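Aug 12, 2020
by M. Krajewska

I have a thing about pantry moths. We had them two summers running, and the second time I threw out 34 bags and boxes of food in one evening, including a sack of bread flour I'd only opened that morning. I sat on the kitchen floor and sulked. Then I got up and changed how I keep dry goods, and so far (knocking on the cutting board as I type) the shelves have stayed clean.

First, the freezer. Everything made from grain goes in for four days before it gets anywhere near the pantry. Flour, oats, cornmeal, birdseed, the fancy rice my sister-in-law mails us. Leave it in the store bag, slip that inside a zip bag, and let it come all the way back to room temperature before you open it or you'll get damp flour, and damp flour is a misery of its own!

Next, the shelves. Pull everything out and vacuum the corners, the shelf-pin holes and the underside of each shelf, then take the vacuum outside to empty it. I wipe down with hot soapy water and a splash of white vinegar. I used to line my shelves with that pretty scalloped paper and I've given it up for good. You would not believe what was living under the edge.

Now for the fun part, which is containers. I am a clear container person through and through. I tried matching tins once and spent a whole winter opening the lentils when I wanted the sugar. My big ones are from Doter and they're nothing special, but the lids have a proper rubber seal and they've survived my dishwasher. The sales table at Favach has them in July if you get there early – I paid 45 dollars for the lot and felt very pleased with myself all the way home.
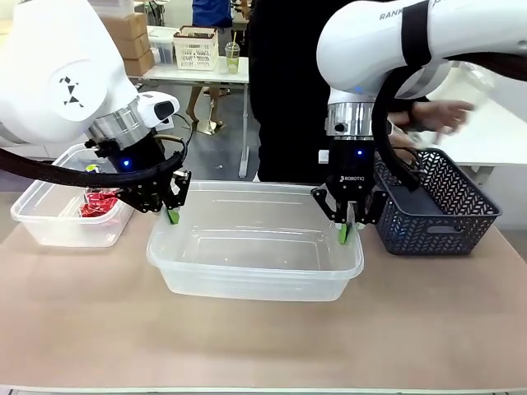
Do bay leaves really keep moths out of the flour?

Mine never did, and I tucked them into every jar for a year. A tight lid does the work, so spend your money there and save the bay for soup.

Labels! I write on masking tape with a laundry marker and put the tape on the back, low down, so it doesn't shout at me. What goes on it is the name, the month I filled it, and the water ratio if it's a grain I always forget (millet, every single time). Tape peels right off if you do it before washing. If you leave it on through a hot cycle, rub the gunk with a little cooking oil, wait ten minutes and wash again.

Don't top up, either. I know it's tempting when there's an inch of oats left and a new bag in your hand. Tip the old ones into a bowl, wash and dry the container, put the new oats in first and the old ones on top. Whole wheat flour I only buy small now, and it lives in the fridge door from spring on.

One more for those of you with a deep cupboard like ours in the Dirkard house: put the heavy stuff at waist height and the paper towels up top. I had it the other way for years and my shoulder still brings it up. The sticky moth traps are worth having too, one per cupboard, changed every couple of months. Write the date on the trap or you'll forget, I always do.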